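Section 4: Swapping and comparing grippers on the PC bench

I'm assuming you've been through section 3, so the arm is bolted down, it homes without complaint and the controller sees both grippers. If it doesn't see them, go back and sort that out first. I tried to skip ahead once and spent a whole afternoon chasing a plug that was half a turn loose.

Two grippers get compared in this guide. The Boren is the short one with the stubby fingers. The Plakik is longer, with linkage arms that swing out as it opens, and it's the one I'd start with if you're new to this. Both take the same wrist plate. The controller is the Veres, and the logging program is Fura, which by now should be sitting open on your laptop with an empty session in it.

The job we're testing them on is getting about inside an old desktop PC: reaching the memory slots, the processor socket, the little levers and latches. I like it as a test because there's so much in the way. A gripper that looks lovely picking up blocks on a clear bench can turn out to be far too fat to get anywhere near a socket lever with a bundle of cables beside it.

4.1 Before you fit anything

1. Unplug the PC from the mains and press its power button once to drain what's left. Then lay the case on its side, open side up.

2. Put your wrist strap on and clip it to bare metal on the case. Yes, even if the board is scrap. You want the habit.

3. Push the case up against the two stops on the bench. It has to be in the same place for both grippers or the numbers mean nothing.

4. Tuck the loose cables away from the board as far as they'll go. Don't tie them down — I want some of them free to get in the way, same as they would in a real machine.

CAUTION: Keep one hand near the stop button whenever the arm is live. Never have both hands in the case.

4.2 Fitting the gripper

5. Park the arm in its service pose (button 2 on the Veres) and switch off the gripper supply. Leave the arm supply on or it'll lose its pose.

6. Offer the gripper up to the wrist plate with the cable facing you. There's a locating pin, so it only goes on properly one way round. If it rocks, it's wrong.

7. Put all the screws in finger tight first, then go across and across with the hex key. Snug is enough. I stripped one in May by being keen and it was a pig to get out.

8. Run the gripper cable back along the arm and leave a decent loop at the wrist. Turn the wrist by hand-jog to both ends of its travel and watch that loop. If it pulls straight at any point, give it more.

9. Gripper supply back on. Open and close it three times from the Veres screen, with nothing near it.

Note: the Plakik gets wider at the knuckles part way through its travel, before the fingers are fully open. It's easy to clear the case wall at both ends of the stroke and clout it in the middle! Try the whole stroke in free air first and have a good look from the side.

4.3 The approach

10. Load the saved pose called "over board" and let the arm come down at the slowest speed. Stop well above the tallest thing in the case.

11. Switch the wrist camera on in Fura. What you want is a view with the fingers and the processor socket both in it. If the gripper body hides the socket, tilt the wrist a few degrees and try again. It takes some fiddling, and I find small tilts much easier to undo than big ones.

12. When you're happy, save the pose under a new name. Don't overwrite "over board". You'll need it for the second gripper.
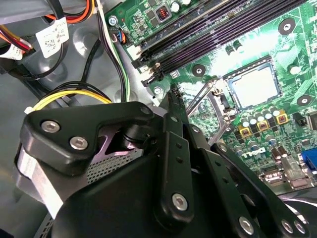
Dell board, gripper in over it, looking from the wrist.

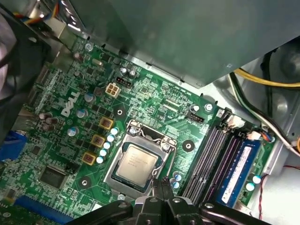

After reading an early draft of this section, Hongjun Song wrote back that I'd got the order wrong: save the camera view before touching the finger settings, and then change one thing at a time, because a tilted wrist and a new finger force in the same run will leave you with a result you can't explain. Song also reckoned the first few runs with any gripper should be thrown away, as you're still learning how it moves and the log is really measuring you.

I grumbled a bit and then did it that way, and I've not gone back. So the steps from here on follow that order.

4.4 Setting finger force

13. Leave the saved pose alone. In Fura, open the gripper page and find the force value. It's a bare number with no units, and it runs from 0 to 1,000.

14. Start the Plakik at 154. Start the Boren at 101. Those are the values that suited my two, and yours may want a little more or less.

15. Close the fingers on a scrap memory module held in your hand, outside the case. You should be able to pull it free with a firm tug. If it slides out by itself, go up in small steps. If you can see the module bend, come down straight away.

CAUTION: Don't copy the number from one gripper to the other. The same value gives quite a different squeeze, and the Boren at the Plakik's setting will mark a module.

4.5 Running the comparison

16. Do your throwaway runs first. I do five. Don't log them, or you'll be tempted to keep the good ones.

17. Start a logged session and give it the gripper's name and nothing clever. My early ones are called things like "better one, tilted" and I have no idea now what I meant.

18. Work through the moves in the same order every time. Go to the latch at the end of a memory slot, touch it, back off. Go to the socket lever, touch it, back off. Then hover above the socket with the fingers closed, and come home.

19. Press the mark key in Fura whenever you have to stop or steer round something. Be strict with yourself about this. A small nudge still counts.

20. Swap grippers (steps 5 to 9), load "over board", set up the view again and repeat the lot.

Note: leave the memory and the processor exactly as they are between the two grippers. A slot with a module in it is a very different thing to reach past than a bare one, so if you do want to try both, make it a separate session for each.

CAUTION: With the socket open, stay out of it altogether. No fingers, yours or the gripper's. The hover in step 18 is only ever done over a closed socket, and the contacts down there will not forgive a bump.

4.6 Reading the log

Fura gives you a line for every move, and it adds up fast. My last full comparison came to 1,648 lines across both grippers, so please don't try to read it top to bottom. Sort by the mark column first and look at where the stops bunch up. On my bench the Boren needed more steering near the latches, as its body sits so low that it wants to lean on whatever's next door. The Plakik reached them more easily but took longer over everything, and I had to watch those knuckles near the case wall.

If your marks are spread evenly over all the moves, I'd suspect the case has shifted. Check it against the stops and run the first gripper again before you blame either of them.

Once you've got a clean session for each, export them both and leave the second gripper on the arm. Section 5 starts with it fitted.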